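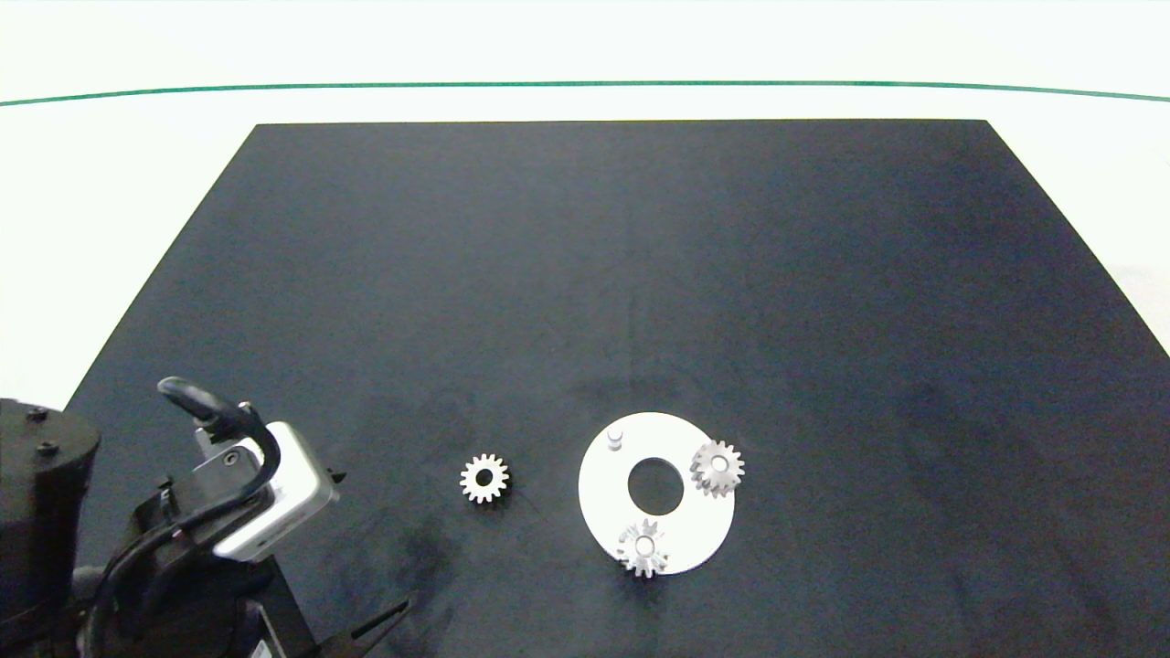
Section 3: Setting up the gear task

By now you should have the arm bolted down, the cables in and the Skarnska software talking to it without complaint. If any of that isn't true yet, go back to Section 2 and finish there first. I've tried doing it out of order to save time and it cost me a whole afternoon, so please learn from me!

The gear task is the one I'd start with, whatever you bought the kit for. The arm has to pick up a small gear and put it down over a peg on the round white plate, next to two gears that are already in place. It sounds like nothing. It's a fiddly little job though, and it shows up every bit of slop in your set-up, which is what you want at this stage.

You will need

The round plate with the pegs
The gears (you need three for this, keep the spares in the bag)
The black mat
A soft dry cloth
A ruler or tape measure

3.1 Laying the mat

1. Wipe the table down and let it dry properly before the mat goes on. Grit underneath makes small bumps, and a gear sitting on a bump will tip when the fingers close.

2. Roll the mat out flat. If it has been in its tube over the winter it'll want to curl – leave it under a few heavy books overnight.

3. Line up the near side of the mat with the front of the table and leave plain table showing to the left and right. The camera finds the mat by its edges, so it needs to see where the black stops.

4. Give the mat a light wipe with the dry cloth.

Note: don't fret about grey smudges and faint streaks. Mine picked them up early on, mostly down by the arm and where the parts get handled, and it has never minded. Shiny patches are a different matter. If you can see the lamp reflected in the mat, move the lamp.

Caution: no spray polish, please. It leaves a film, the gears slide about on it and it's a pig to get off again.

3.2 Placing the plate and gears

5. Set the plate down flat on the mat, over to the right of the arm. Leave clear mat between it and the gripper fingers. I like 20 cm when the arm is in its resting position, but anything the arm can comfortably reach will do.

6. Turn the plate until the empty peg is towards the upper left as the camera sees it, with the other two places at the right and at the bottom. You can run the task with the plate turned another way, but the practice program on the Kisstead memory stick expects it like this and I'd stick with it for your first go.

7. Put one gear at the right-hand side of the plate and one at the bottom. They'll hang over the rim a little. They're meant to! I spent ages thinking I'd been sent the wrong plate.

8. Lay the last gear flat on the mat between the arm and the plate, on its own, with open space all the way round it. The fingers need room to come down on either side.

9. Clear everything else away: screwdrivers, mugs, the spare gears, the bag the spare gears came in. The far half of the mat should be bare.

Note: the gears are pale and so is the plate, so the loose one is much easier for the camera to pick out when there's black all the way round it. If the software tells you it can't find the part, nine times out of ten the gear has ended up too close to the plate. Nudge it back towards the arm and press Look again.

3.3 Checking the arm before you start

10. With the power off, follow the black cable with your finger from the box on the wrist down along the side of the arm. It should make an easy loop over the top of the box. If it's pulled tight, unclip it lower down and feed a bit more through.

11. Check the silver bracket that holds the box. Try to wiggle it. If it moves at all, tighten the fastener, then do the camera check in 2.6 again. Yes, all of it, sorry.

12. Look at the finger tips. They're thin and they do bend if the arm has been driven into the table. Close them by hand and hold a piece of paper behind them – you shouldn't see a gap at the ends.

Caution: hands off the mat once the power is on. The arm isn't huge but those fingers are pointy, and it doesn't know you're there. The stop button goes where you can hit it without leaning across.

3.4 Your first run

13. Switch on and wait 30 seconds. The arm has a little stretch and then settles.

14. Choose Gears, then Practice, then Slow. Do please choose Slow.

15. Press Look. You should get an outline drawn round the loose gear and another round the empty peg. If the outlines are in the wrong places, stop there and go to 3.5.

16. Press Go and keep a hand by the stop button. On Slow the arm comes down over the gear, closes, lifts, crosses to the plate and lowers. It may turn the gear slightly on the way down so the teeth sit happily with the ones alongside.

17. If it misses, let it finish and park before you reach in. Put the gear back on the mat and try again. I allow it 3 misses before I start changing settings.

3.5 When it goes wrong

The gear tips up as the fingers close. The fingers are coming down too high. Lower the Grip height one step and try again.

The gear lands on the rim of the peg and sits there at a slant. Usually the plate has shifted. Press Look again after every knock, even a tiny one.

The arm stops halfway and beeps. Check the cable loop first, it's probably snagged.

Everything worked yesterday and nothing works today. Check whether the sun has come round. I now keep the blind down in April and beyond.

Once you've had a decent run of good ones on Slow, move up to Normal and carry on to Section 4, where we start putting the loose gear in a different spot each time.

Section last updated February 21, 2021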